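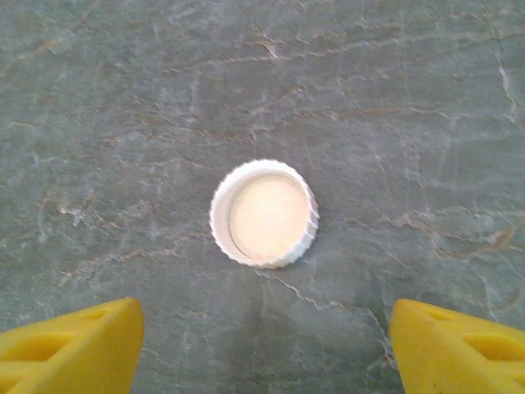

Odette Gaillard asks why a bottle cap has so many small lines on its side, and whether they are only for decoration. She says her daughter runs her fingernail along them at breakfast and likes the sound.

The lines are called ridges, and they have a job. Try to turn something very smooth with wet fingers. Your fingers slide! The ridges push a little into your skin, so your fingers can hold the cap and turn it. This holding is called grip.

Now look inside a cap. On many caps you will find a thin line that goes around like a slide in a playground. This line is the thread. The neck of the bottle has a thread too. When you turn the cap, the two threads travel along each other and the cap goes down, tighter and tighter.

And the flat part in the middle? It closes the opening of the bottle. Some caps have a separate soft disc there, which is named a liner. When it is pressed on the bottle, the juice has no small way to escape.

Do you want to try it at home? Ask an adult for 2 empty bottles with their caps. Dry your hands and open the first bottle. Then put a little dish soap on your fingers and open the second one. Which was more difficult? At the school in Vikdale, a class of 18 children did this in February, and they had to wash the tables for a long time after.

A cap is small, so keep it away from babies and from pets, who can swallow it. When you have finished, rinse the caps and put them back on the bottles, or ask at home how the caps are recycled in your town.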